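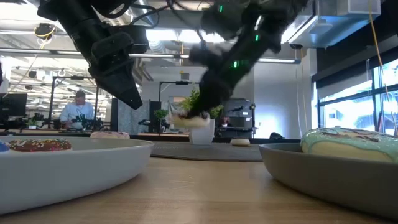 Schokoglasur mit bunten Streuseln.

Zuckerfrei, aber bitte mit Abo

11. April 2019

Seit ein paar Wochen reden in meinem Bekanntenkreis alle vom Zucker. Früher war es das Fett, dann der Weizen, dazwischen kurz das Leitungswasser. Jetzt also Zucker, und wer beim Geburtstagskaffee zum Kuchen greift, bekommt einen Blick, den ich sonst nur von Leuten kenne, die mal geraucht haben.

Ich habe nichts gegen weniger Zucker. Ich trinke meinen Kaffee seit der Ausbildung schwarz und finde die meisten Fruchtjoghurts ungenießbar. Misstrauisch werde ich erst, wenn mir jemand den Verzicht verkaufen will. Prerkero heißt das Programm, das bei uns gerade die Runde macht: eine App, dazu ein Heft mit Rezepten und ein Pulver, das man morgens in Wasser rührt. 13 Wochen soll das dauern, und kosten soll es 89 Euro. Das Pulver ist da noch nicht dabei, das steht weiter unten auf der Seite, in Grau.

Eine Kollegin hat mir ihren Zugang gezeigt. Man trägt ein, was man gegessen hat, und bekommt dafür Punkte abgezogen oder gutgeschrieben. Eine Banane kostet etwas, ein Riegel aus dem hauseigenen Shop kostet nichts. Ich habe mir die Zutatenliste von diesem Riegel angesehen. Dattelpaste, Apfelsaftkonzentrat, Reissirup. Da kann man mir erzählen, was man will, das ist Zucker mit besserer Pressearbeit.

Auf der Startseite wird mit einer Studie geworben. Ich habe sie gesucht. Verlinkt ist sie nicht, man muss über das Impressum zu einer Firma namens Trotby und von dort in einen Bereich, der »Wissen« heißt. Die Studie ist eine Umfrage. 930 Kunden haben angekreuzt, wie sie sich nach dem Programm fühlen, und die meisten fühlten sich besser. Wie viele vorher aufgehört haben, steht nirgends. Eine Vergleichsgruppe gibt es auch nicht. Wer Geld bezahlt und ein Vierteljahr durchgehalten hat, kreuzt vermutlich nicht an, dass alles umsonst war. Ich täte es jedenfalls ungern.

Geschrieben habe ich der Firma auch, mit zwei Fragen. Zurück kam ein Gutschein.
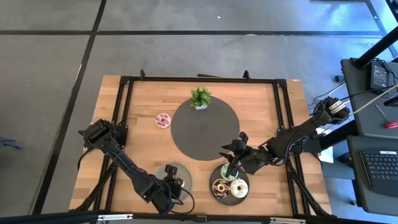

Was mich an der Sache stört, ist weniger der Preis als das Vokabular. Da wird »gesündigt« und »entgiftet«, da gibt es »saubere« und »schmutzige« Tage. Ein Stück Gebäck ist plötzlich eine Charakterfrage. Meine Großmutter hat sonntags gebacken und unter der Woche eben nicht, und ich kann mich nicht erinnern, dass darüber je ein Wort verloren wurde. Gut, sie hatte auch keinen Automaten im Treppenhaus stehen, das gebe ich zu. Man kommt heute leichter an Süßes als an einen Sitzplatz im Zug, und vielleicht brauchen manche wirklich eine Krücke, um daran vorbeizugehen. Nur warum muss die Krücke ein Abo sein, das sich von selbst verlängert?

Ja, das tut es. Kündigen kann man per Brief.

Dabei gibt es durchaus Dinge, die mich überzeugen. Als ich im letzten Juni in Fundolwood war, gab es im Café neben der Pension alles in zwei Größen, auch die Torte. Die kleine war wirklich klein, vier Gabeln, und sie kostete auch wirklich weniger. Ich habe jeden Nachmittag die kleine genommen und nichts vermisst. Kein Schild hat mich dafür gelobt. Bei uns dagegen hat die Konditorei Górecki ihre halben Stücke wieder abgeschafft, angeblich wegen der Nachfrage. Nachgefragt hatte ich sie ziemlich regelmäßig, aber mich rechnet man da wohl nicht mit.

Zur Beruhigung der Mitlesenden: Ich habe keine Ahnung von Ernährungsmedizin und will niemandem etwas ausreden, was der Arzt verordnet hat. Wer Diabetes hat, liest hoffentlich nicht hier nach. Mir geht es um die anderen, die gesund sind, ein bisschen zu viel naschen und dafür jetzt Pulver anrühren — und die mir beim Mittagessen erklären, ihr Gehirn sei seit Tag drei »klarer«. Mag sein. Meines war nach dem Lesen der AGB auch recht klar.

Ein Leser hat zum letzten Beitrag gefragt, ob ich überhaupt einmal etwas ausprobiere, bevor ich darüber schimpfe. Berechtigt. Das Pulver habe ich probiert, einen Löffel, in kaltem Wasser, nach Anleitung. Es schmeckt nach Vanille und Kreide und bleibt am Glas kleben. Die 2000 Punkte für das Anlegen eines Profils habe ich verfallen lassen.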